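So the memory upgrade has grown into a whole project, which anybody who has ever lent me a screwdriver could have predicted. I only wanted a bit more speed for my photo folders (3,000 pictures and counting — most of them of the same lake). Then I opened up the old tower and, well, one thing led to another.

I'd been looking at a brand new machine from Ditine. It was a lovely thing, very quiet, and it cost 329 dollars more than I had. The shop over on Girard had a refurbished one for 600, which I visited twice and petted like a puppy. But I kept thinking about the one I already own. It's big and ugly and I'm fond of it!

So, out came the little tray of screws. I use a muffin tin now, after the Witberg radio business last October, when I ended up with 8 screws left over and a radio that only played in the kitchen. Each cup gets a strip of tape with a note on it. "Side panel." "Drive thing." "No idea." I also blew out the dust on the back steps first, and I recommend doing that before you put on a clean shirt.

Lay the tower down on its side if you try this. I spent years poking around in mine standing up, with a flashlight in my teeth, and it's so much easier when you can look straight down at the board.

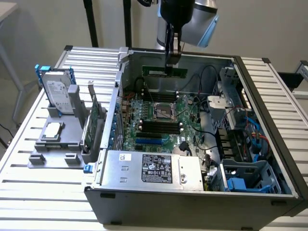 Posted Sunday evening by the Carkutance blog, under Fixing Things

With the processor out, you get a good view of the socket and its skinny lever, and the memory slots sit on both sides of it in two black sets. I love that green board. The blue and red SATA cables I'm leaving alone for now — I know my limits. Next up is thermal paste, which I've ordered twice by accident, so if anyone needs a tube, holler.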